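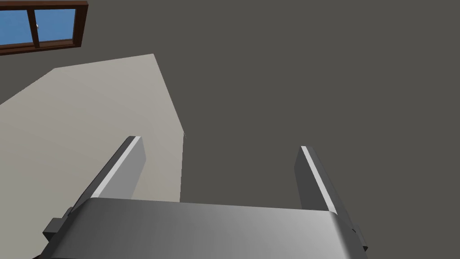

Vasider – Materialbezeichnungen für Küchenarbeitsplatten

Datenblatt zum Wortbestand, Stand 24. Oktober 2025

Inhalt
Vasider ist eine Tabelle deutschsprachiger Bezeichnungen für Arbeitsplatten aus Naturstein, Keramik, Holz und Schichtstoff. Der Bestand umfasst 1.881 Einträge. Grundlage sind Händlerkataloge und Ausschreibungstexte; Werbetexte ohne Produktbezug wurden nicht aufgenommen. Die Bearbeitung liegt bei Fulgencio Campos.

Dateien
vasider_haupt.csv – alle Einträge, UTF-8, Trennzeichen Semikolon
vasider_synonyme.csv – Verweise zwischen gleichwertigen Bezeichnungen
aenderungen.txt – Korrekturen gegenüber der Vorversion

Felder
id – fortlaufend, wird nach Löschungen nicht neu vergeben
bezeichnung – Schreibweise der Quelle, Tippfehler inbegriffen
norm – vereinheitlichte Form in Kleinschreibung
stoffgruppe – einer von sieben Werten, siehe Hauptdatei
grundton, aderung – Freitext, darf leer sein
quelle – Kürzel des Katalogs (KEN = Keneck, VAL = Vallejo)
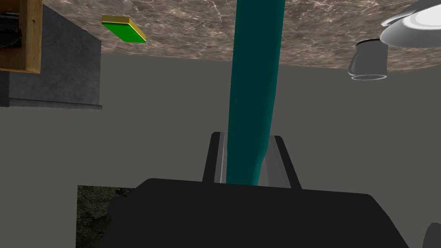
Farbangaben folgen im Feld grundton nicht dem Handelsnamen, der oft auf Herkunft oder Stimmung zielt. Eingetragen wird der Ton der Fläche, getrennt davon im Feld aderung der Ton der Adern. Eine marmorierte Platte wie die abgebildete erhält »braungrau« als Grundton und »weiß, hellbeige, fein« als Aderung. Die Stoffgruppe lässt sich daraus nicht ableiten – Dekore mit Marmorzeichnung gibt es auch als Schichtstoff. Fehlt die Angabe in der Quelle, steht dort »unbestimmt«.

Normalisierung
Bindestriche und Leerzeichen werden vereinheitlicht, Umlaute bleiben erhalten. Oberflächenangaben wie »poliert« oder »satiniert« entfallen in norm, bleiben aber in bezeichnung stehen. Die Zuordnung erfolgte in zwei Durchgängen mit dem Skript Skimeren, danach von Hand.

Bekannte Mängel
Quarzkomposit und Quarzit sind in den Einträgen aus VAL nicht durchgehend getrennt. Etwa 3 Prozent der Synonymverweise sind einseitig. Österreichische und schweizerische Varianten fehlen weitgehend.

Korrekturen bitte mit id und Quellenkürzel einreichen.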